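Chapter 18: Glazes and Clay Bodies

A glaze is a thin coat of glass fused to fired clay. Its colour depends on the minerals it contains and on the atmosphere of the kiln. This chapter examines how glaze and body behave as a pair. 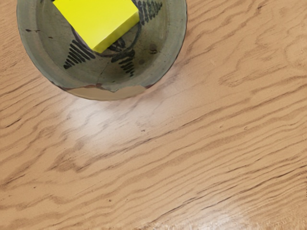

Page last changed: 8 December 2019

Where a rim is chipped, the paler body under a grey-green glaze can be seen. Students at the Windside pottery keep test tiles for each firing, labelled by clay and kiln.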